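Unit production manager

A unit production manager, usually shortened to UPM, is the person who looks after the day-to-day money and practical arrangements of a film or television shoot. The job sits between the producers, who decide what is going to be made and how much can be spent on it, and the crew, who have to turn up somewhere each morning and make it. In smaller companies the same person may carry the title of production manager, line producer or simply "production," and the borders between these have never been very tidy.

Duties

The work starts well before any filming does. A UPM is normally handed a script and a rough budget and asked whether the two can be made to fit each other. This means going through the script page by page and marking everything that will cost money – actors, locations, vehicles, animals, crowd scenes, night work, rain – and then building a schedule out of what has been marked. The result is called a breakdown, and a good many films have been quietly rewritten at this stage, when a ferry crossing becomes a bus ride or three restaurants become one.

Once the schedule has been agreed on, the UPM hires or approves most of the crew below the department heads, settles the rental deals for cameras and lights, arranges insurance certificates, books rooms and meals, and signs the purchase orders. During the shoot itself the days are taken up with smaller matters. The daily production report comes in each evening, showing how many scenes and pages were finished, how much overtime was worked and whether anyone was hurt, and the UPM signs it and sends it on to the producers. A cost report goes out weekly, and it is read a good deal more closely than most people's letters.

The UPM is seldom on the set for long stretches. The first assistant director runs the floor, and the two of them talk many times a day, often about whether to push on and finish a scene or break and come back to it tomorrow.

Relation to the line producer

On large productions the line producer and the UPM are separate people, with the line producer answering for the whole budget and the UPM for the part of it spent on the ground. On modest ones the two jobs are folded together. Television adds a further wrinkle, as a series may keep one UPM for the whole season or alternate two, so that one can prepare an episode while the other shoots.

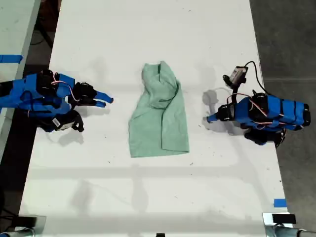 Pay also differs a great deal between the two posts. A line producer generally negotiates a fee for the project, while a UPM is more often paid by the week, with a set number of weeks for preparation and a shorter stretch afterward, known as wrap, for returning equipment and closing the accounts. Wrap is easy to underestimate, and it is the time when lost items, scratched floors and late invoices all arrive together.

Route into the job

There is no single way in. Many UPMs began as production assistants, moved up to coordinator and took on a small picture when somebody was willing to trust them with it. Others came across from accounting or location management, and a smaller number from business schools, where courses in media management grew more common toward the end of the twentieth century. Employers tend to put a lot of weight on references, and a first job is very often found through someone the candidate has already worked for.

The skills wanted are mostly ordinary office skills carried out under pressure. A UPM needs to read a contract without getting lost in it, keep a spreadsheet in order, and tell a tired department head that there is no more money for wigs, preferably in a way that leaves both of them on speaking terms.

Example of a small production

The regional drama Clustska, made by the company Kwiatkowski in and near the river town of Flarnside, is a fair picture of how the work goes on a low budget. The shooting schedule ran to 30 days, and one UPM covered the line producer's duties as well. The script as first delivered called for 12 locations in the town itself. After the breakdown this was brought down by setting several of the indoor scenes in a single disused school, whose classrooms were dressed as a clinic, a newspaper office and two apartments.

Filming began in July, when the crew could count on long evenings and when rooms, unfortunately, were at their dearest. The company housed most of its people in the neighboring village of Warorard and ran a shuttle bus in each morning, an arrangement that worked nicely until the bridge between the two was closed for resurfacing and the drive had to go the long way round. The town festival scene used 210 extras, by far the largest call of the shoot, and was placed on day 11 so that there would be time to repeat it if the weather turned. The weather held. The completed film was first shown in Flarnside on 22 December 2013, in the hall of the same school.

Credits

The UPM's name commonly appears near the beginning of the closing credits, close to those of the assistant directors. In television the credit may come at the end of the episode or, on some series, among the opening titles. A person who has done both jobs may be listed twice, or may be given the producer credit alone, depending on what was agreed on in the contract.

See also

Assistant director
Call sheet
Line producer
Production accountant
Script breakdown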